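Contractor Pre-Entry Safety Checklist, Mamura Fuel Terminal
With comments from the site safety desk
Revised May 6, 2020

Welcome, and thank you for taking the time to read this before your crew comes through the gate. We know that most of you have worked at terminals before, some of you for longer than we have, and a good part of what follows will be familiar. Please go through it anyway, line by line, with the people who will be doing the work.

1. Work permit signed by the shift supervisor and by your own crew lead. OK / Not OK
Comment: Both signatures, please, and in ink. During the April tie-in for Moodley Pipeline Services we found three permits with only one signature, and the job had to wait most of a morning while we sorted it out.

2. Gas test taken at the work location and written on the permit. OK / Not OK
Comment: A test at the gatehouse doesn't count, however kindly the gatehouse offers. Test again after every break and whenever the wind shifts toward the tank farm.

3. Isolation tags hung and matched to the valve list. OK / Not OK
Comment: Valve 3009 on the Anusetti line has a handwheel that looks closed a little before it is. Give it the last quarter turn and check the stem indicator. We have asked for a replacement and will take this comment out once it's in.

4. Bonding and grounding cables attached before any transfer hose is connected. OK / Not OK
Comment: Clamp to bare metal. Fresh paint is lovely to look at (the loading rack was done this spring and we're quite proud of it) but the clamp needs to bite through.

5. Fire extinguishers in place, pins sealed, gauges in the green. OK / Not OK
Comment: There are 27 on the terminal map. If you borrow one for hot work, hang the yellow card on the empty hook so the evening round doesn't go hunting for it.
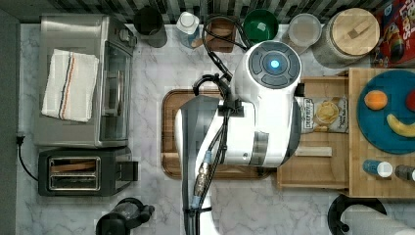 Does a crew need a new permit if the job runs past the end of the shift?
The incoming supervisor can extend the same permit once, after a fresh gas test and a walk of the job with your crew lead. Anything longer than that needs a new one.

6. Spill kit within reach and complete. OK / Not OK
Comment: Each kit should hold 40 absorbent pads. Count them before you start, and tell us if you use any, even one or two. You won't be charged for them!

7. Hot work screens up and a fire watch named on the permit. OK / Not OK
Comment: The fire watch stays for up to an hour after the last spark and has no other duties during that time, and that includes fetching tools and answering the phone.

8. Crew briefed on the muster point and alarm tones. OK / Not OK
Comment: The muster point has moved to the Jaketeo road gate, on the upwind side. A few of the older signs by the pump house still point the other way, so please walk the new route with your crew once.

Leave the finished sheet in the tray at the gatehouse and keep the carbon copy with your permit.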